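Hetby gallery to show 122 animal prints after paper treatment

The Hetby gallery will open its upper rooms on 20th May with a display of 122 prints of upland birds and mammals, most of them unseen by the public since they entered the store. The works are etchings, drypoints and a smaller group of wood engravings. All come from the Plomivetti collection, which was passed to the gallery on long-term deposit and has been under treatment at the Drekska paper studio.

The collection covers otter, hare, red deer and a wide range of wading birds. Many sheets are trial proofs, taken while the plate was still being worked, and in several cases the full run of states survives from first outline to finished plate. The gallery has chosen to hang these in sequence, at a single height, so that changes in the line can be followed from one sheet to the next.

Treatment dealt mainly with old mounts. The prints had been fixed to acidic board with animal glue along the top edge, and the board had turned brown and begun to stain the margins. Each sheet was lifted with a damp poultice and a thin spatula, surface cleaned with soft sponge, and then washed on blotter where the ink had tested stable. Drypoints were not washed. The raised burr that gives drypoint its soft line is held in the ink layer as well as in the plate mark, and the studio judged the risk of flattening it too high. Those sheets were humidified lightly and dried under felts with very little weight.

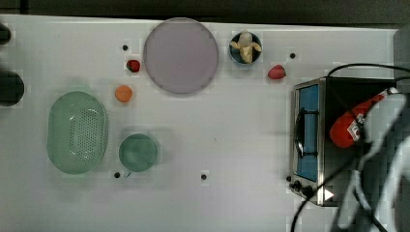

Why are the prints being shown in two parts?
Light exposure is the limit. The gallery allows each sheet a fixed amount of display time, and splitting the hang into two parts keeps every work within it while the rooms stay open until December.

The changeover will take four working days, during which the upper rooms will be closed. The ground floor is unaffected. Sheets from the first part go straight back to the store in their new mounts, and the frames are reused for the second part. All frames are to one of two standard sizes, with a deep rebate and a spacer to keep the glazing clear of the paper.

Lighting in the rooms has been reset. The old tungsten track has been replaced with dimmable lamps, and the blinds on the north side will stay down. Visitors may find the rooms dim on entering — the eye needs a short time to adjust, and a bench has been placed in the lobby for the purpose. Hand lenses can be borrowed at the desk.

Relative humidity is logged in each room and in a sample of frames. The trial readings taken over winter showed a slow drift on the wall nearest the stair, and that wall has been left bare.
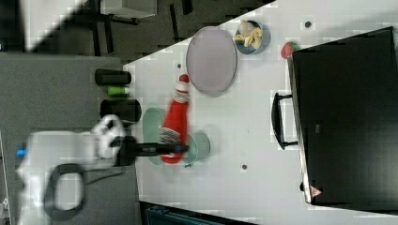
Paper and ink

The studio's report, which will be available to read in the gallery, sets out what was found during treatment. Most of the etchings are on a medium-weight wove paper, cream in tone, sized with gelatine. A group of the bird studies is on thin Japanese paper laid down on a heavier support sheet. In some of these the paste had failed at the corners and the thin sheet had cockled. It was relaid with wheat starch paste and dried slowly between boards.

Ink varies more than expected. The early proofs are in a warm black with a good deal of plate tone left on the surface, while the published impressions were wiped cleaner and printed in a cooler black. The difference is plain in the hare plates, where the fur in the proofs sinks into the ground and in the edition stands clear of it. The report does not settle whether this was the artist's wish or the printer's habit.

New impressions

Alongside the historic sheets, the Tanasarn print workshop has taken an edition of 30 from one surviving copper plate, a study of curlew on a tidal flat. The plate was degreased and checked under magnification before printing. It had been steel-faced at some earlier date, and the facing was found to be sound apart from light wear at the lower margin.

The edition is on damp cotton rag paper and carries a blind stamp in the corner to separate it from lifetime impressions. It is numbered in pencil on the back. The plate will not be printed again and goes on show in a flat case in the second room, next to a proof pulled before the facing was added.

Admission

Entry to the upper rooms is free, by timed ticket from the front desk. Flash photography is not allowed. The flat cases are at wheelchair height, and large-print labels are kept at the door of each room. Study visits to sheets not on display can be arranged in writing through the print room.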